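Vasos de plástico que se quedan pegados al apilarlos
Preguntado el viernes, 20 de mayo de 2022 por Jemell

Tengo vasos cónicos de plástico mate, con el borde enrollado. Apilados se atascan y hay que tirar fuerte. De momento los dejo de pie sobre la mesa, uno al lado del otro. 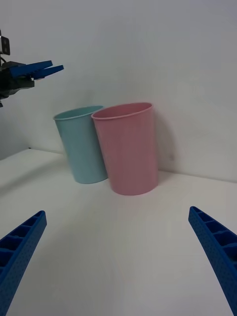

Vaso rosa y vaso azul claro, sin apilar.

¿Hay forma de apilarlos sin que se agarren? El estante tiene 26 cm de fondo.

Prosden
Es el vacío entre las dos paredes. Agua fría en el interior, agua templada por fuera y giro sin palanca.

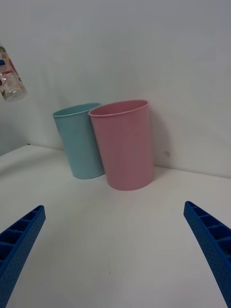 Para guardarlos, una tira de papel doblada entre vaso y vaso deja pasar el aire. No apile más de 3. Si quedan restos de agua, el cierre es peor: séquelos boca abajo casi 15 minutos.

Cormier
Yo no apilaría. Con ese fondo caben en dos filas, y delante queda sitio para una botella. Mida antes el diámetro del borde, no el de la base.

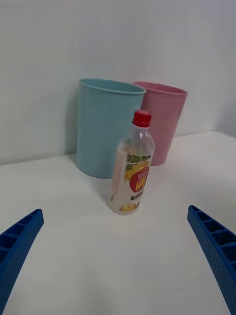
Botella de tapón rojo delante, vasos detrás.

Jilcombe
A mí me pasa igual con los míos. Los tiré.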